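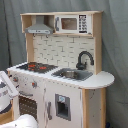

Greifer verfehlt beim Vormachen den Backofengriff der Spielküche

Storard
Wir steuern den Arm per Fernbedienung, 17 Durchgänge. Der Greifer schließt oft vor dem Griff. Mehr Daten oder anders vormachen?

Väisänen
Anders vormachen. Vor dem Schließen kurz anhalten – sonst lernt das Modell die Annäherung unsauber. 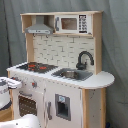

Startpose bei jedem Durchgang leicht variieren.

Kostham
Bei mir gings erst ab 490 Durchgängen.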